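Clilmont Local Forum > History and Heritage > Zurngate memorial: where do the names come from?

fenlander_2
October 22, 2003
The parish newsletter says the new plaque at Zurngate will carry 107 names from the 1914-18 war. The old stone has 95. I have asked twice where the extra ones came from and been told "further research". Whose research? If a man only lodged in the village for one summer, does he go on?

marchbank
They used the Seixas roll, which was drawn up in the twenties from what families sent in. I'd trust it more than the stone. Plenty of widows couldn't pay towards the stone and their husbands were left off.

fenlander_2
I've heard that story about every memorial in the county and never seen a receipt. The Seixas roll also has 2 brothers on it who are buried at Clilmont under their own headstones, dated 1931. Hard to call them war dead.

Tuppence
One died of gas, so my gran always said. It took years with some of them.

fenlander_2
Gran may be right, but I'd want the death certificate before anyone cuts it into slate. The other brother fell off a hayrick. It was in the paper.

I'm walking over to Zurngate on Saturday's path – sorry, the old railway path – to copy the stone down myself, initials and all. Half of the surnames in the newsletter are spelt differently from how I remember them. 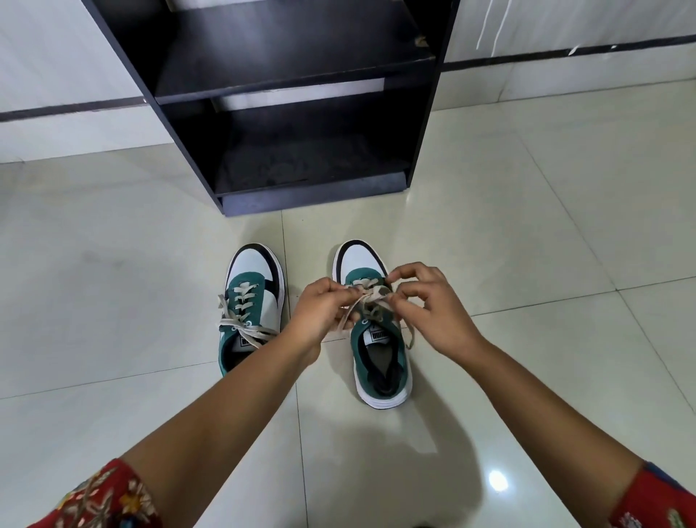

marchbank replied that copying the stone would only tell us what the mason was given, mistakes included, and that the regimental records ought to come first.

fenlander_2
Fine, but then somebody should do that before the unveiling in February. Stemix have the order already, as far as I can tell.

old_signals
Does it matter? Better a few too many than leave a lad off.

fenlander_2
It matters to me. A list anyone can get on to isn't much of a list.

Tuppence
Bit harsh. I'll look for gran's letters.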